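Six months as a trainee at Brirent: notes on the survey module

I finished my placement at Brirent in October and have been meaning to write up the part of it that took most of my time. Brirent is a small consultancy that runs staff surveys and pay reviews for other firms. I was hired to help with one client, a logistics company called Skallach, and ended up rebuilding the way exit interviews were coded.

The starting point

Skallach had 244 exit interviews in a shared folder. Each one was a typed form with one open question, "What was your main reason for leaving?" The answers had been sorted by whoever was at the desk that week, using labels they made up as they went. "Hours", "shifts" and "rota" were three separate labels. "Manager" was sometimes a complaint and sometimes a job title.

My supervisor, Piret Dambrauskienė, asked for a fixed list of codes with a written rule for each. The first draft had 60. She sent it back with one comment – "too many to hold in your head" – and I cut it down over the next couple of weeks.

How the coding worked

Two people coded every form without seeing each other's work. Where they disagreed, the form went into a separate sheet and we talked it through. Most disagreements were over pay and promotion, where the same sentence could fit either one. We settled this by coding the first reason given as primary and allowing one secondary code.

The sheet was then loaded into Relau, the reporting tool Brirent uses. Relau does not accept blank secondary codes, so we had to add a "none given" value. This is not in its manual. It cost me an afternoon.

What the client got

The report was 3 pages plus a table per depot. I had written a longer version with the method in full, and Piret moved all of that to an appendix. Skallach asked for the depot tables again in a different order, by size of site, and that was the only change.

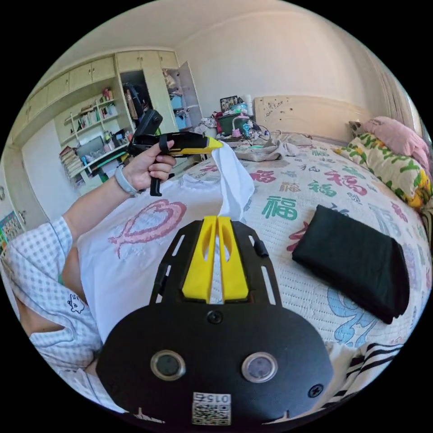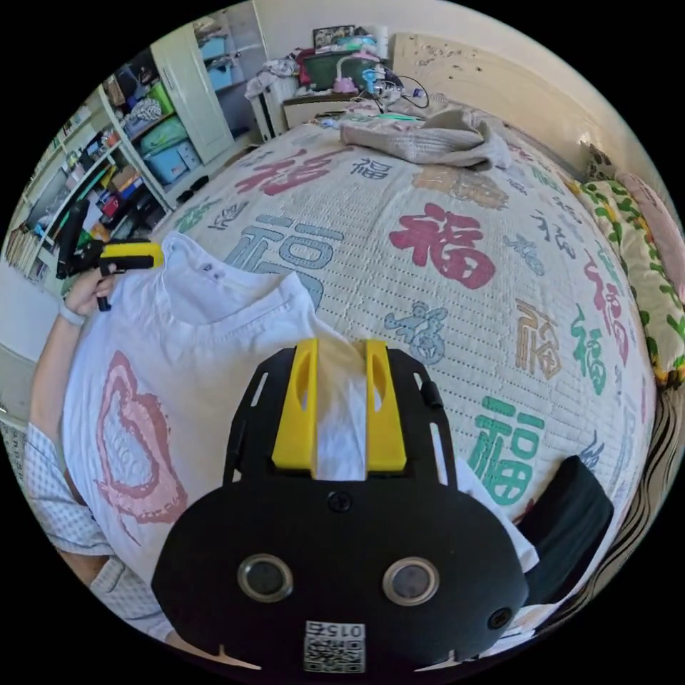 What I would change

I would write the coding rules before opening any of the forms. I read a batch first, and my early codes followed the wording of those few too closely.

I would also ask for job grade at the start. It was held in Mosquera, the payroll system, and the request to get it out took longer than the coding did. By the time the file came through, the report had gone to the client.

The code list is still in use as far as I know. If anyone at another firm wants the blank template, leave a comment with an address and I will send it, minus the Skallach labels.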